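September, a little after 4 in the afternoon, tea gone cold

I have spent the whole day in the simulated house again, and I think I'm finally getting fond of it. The plan was to settle the gripper question before the call with Dresholm, so I loaded different fingers on the two arms and started with the room that has the flowery black cabinet. I do love that cabinet. The drawer fronts are so busy with purple and pink that I was sure the depth estimate would go to pieces.
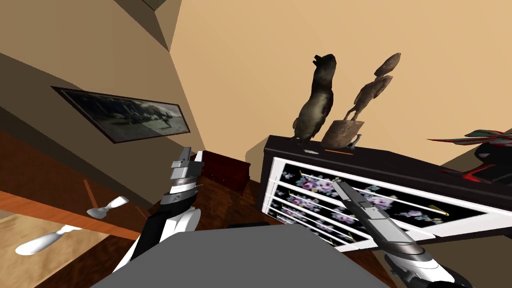 I ran 300 reaches with the old controller before lunch and then the same set with Livetis, and the difference was bigger than I had let myself hope for. The old one dithers when it gets near a target, like someone looking for a light switch in the dark. Livetis just goes. It overshot on 14 of them, mostly on thin things, and I wrote each one down in the green notebook so I can go back over them tomorrow with a fresher head.

After that I switched to the wrist view, which I had been putting off. I like it more than I expected to – the two pads are always right there in front of you, and when one finger lags behind the other you notice it long before the log says a word.

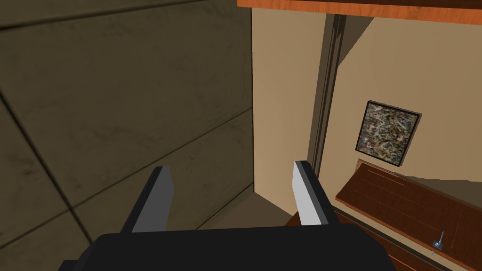
The Pildale pads are still my favorite on paper, being softer and a good deal cheaper, but they aren't modeled properly yet and I don't want to judge them on a guess. Seed 809 is the one to keep for that comparison. I must remember to save it under a sensible name this time.

Last thing was doors. Knobs and levers want such different grips that I nearly left them for another day, and then of course got absorbed and forgot the tea.

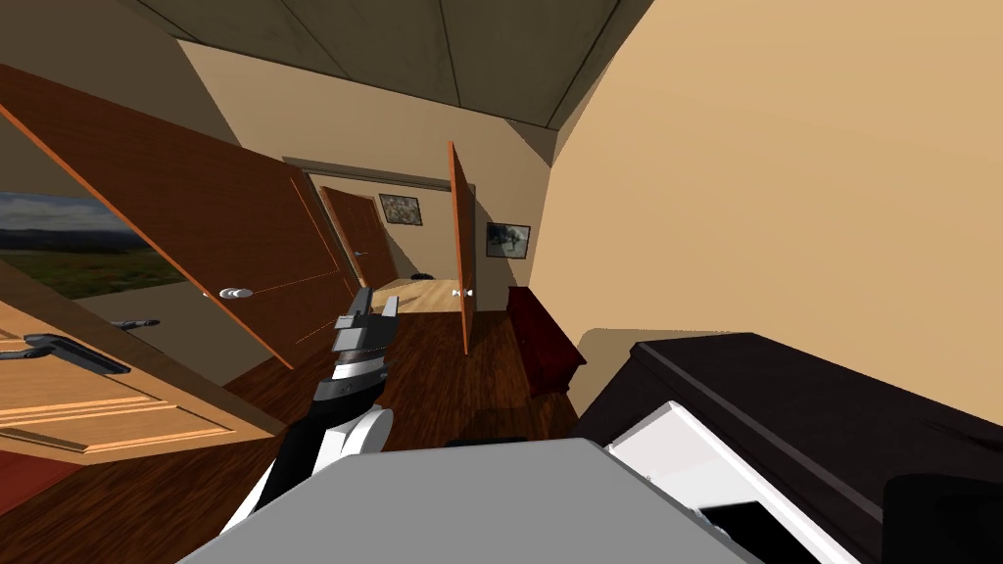 Levers I feel all right about. Round knobs I would still give to the wider fingers, though I may change my mind once I've slept. Call is at 10. Need to charge the headset and find that cable.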